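双臂装袋任务 采集记录（文具组，十月）
记录：Orysia Semeniuk　工位：Stalholm 二号围挡 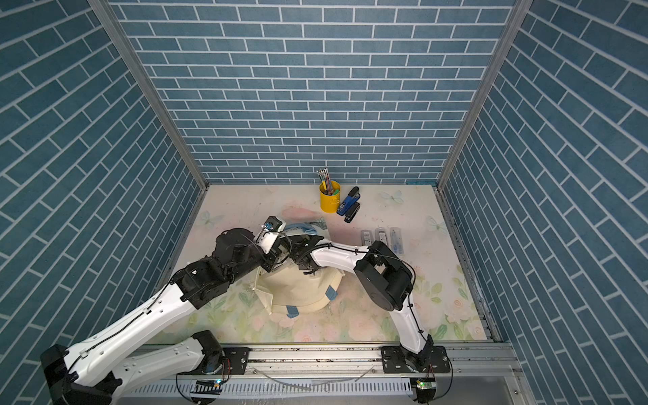
本轮目标是补齐文具装袋的双臂示教数据。上一轮在 Prarnville 采的 50 条里，袋口处理几乎全由左臂完成，右臂轨迹方差太小，训练后的策略在右臂上基本只会复现一条平均路径。本轮改了分工：左爪夹住袋口翻起的布边并保持，右爪负责取放，两爪允许在袋子上方近距离交会。米白色布袋上贴了两条蓝胶带，一条靠前下沿，一条在右侧面，后处理时用来估计袋体朝向，操作员不要撕，松了就按原位补贴。待装物放在垫子后部和右侧：黄色金属笔筒连同里面的彩色铅笔作为干扰物，不参与抓取；两只订书机一立一放；三支吸塑包装的笔并排，初始间距每条随机。

配置
双臂共用一根横向导轨，底座位置沿用 Stastholm 的标定值，本轮没有重标。腕部相机曝光锁定，白平衡锁定。控制频率与上一轮一致，图像降采样后写盘。花纹地垫保留，素色垫的数据另有一批，两批合训时背景标签要分开填，不要都写成 default。

采集流程
1. 双臂回零，等两侧关节读数稳定后再开始录制。
2. 左爪先动，夹布边，抬到袋口张开为止。抬得过高时袋底会跟着离垫，这种情况不中断，照常录完，标 lift_high。
3. 右爪按任务卡顺序取物。接近袋口时速度放慢，避免两爪指尖相碰。
4. 放入后右爪先退，左爪后松。顺序反了的标 order_err，保留不删。
5. 每条结束后由操作员复位，下一条的初始摆放按随机表执行，不凭手感摆。

结果
计划 40 条，完成 40 条，其中 34 条标为成功。其余六条：三条是笔的吸塑壳在爪内打滑掉落，两条是左爪布边脱出，一条遥操作端丢帧，整条作废。写盘总量折算后大约 669 段子动作，切分脚本还没有人工复核，这个数以后会变。

问题
吸塑包装的反光对右腕深度影响明显，正上方接近时深度图在壳面上有空洞。从侧向斜着进入会好一些，但操作员之间习惯不统一，轨迹在最后一小段分成两簇。暂时不强制统一，先看策略能否同时学下来，如果出现两簇之间来回摆动，再按进入方向加条件标签。

立着的订书机容易被右臂前臂扫倒。倒了以后继续录，不复位，任务卡目标不变。Kuusk 那边建议把它移到更靠后的位置，我没有采纳，部署环境里物体摆放不会迁就机械臂，这类样本需要有。

布边的夹持力目前是固定值。看左爪电流曲线，脱出的两条在脱出前都有一小段缓慢下降，和成功样本能分开。力矩通道本轮已经录下，但训练配置里默认没读，下次训练把它打开做一组对照。

两爪交会时的最小距离只在离线脚本里算，采集端没有在线提示。有几条靠得很近，操作员自己停了一下再继续，轨迹里留了停顿。切分脚本会把停顿误判成子动作边界，阈值要调。

待办
复核切分结果，重点看两爪交会那一段。
失败样本单独建目录，作废那条只留日志。
导轨槽里有碎屑，下次标定前清掉。
地垫右侧和前沿有擦痕黑点，检查物体分割有没有把它们当成小件。
随机表增加布袋旋转角一列，目前只随机了平移。
换一名操作员重复同一张任务卡，条数待定。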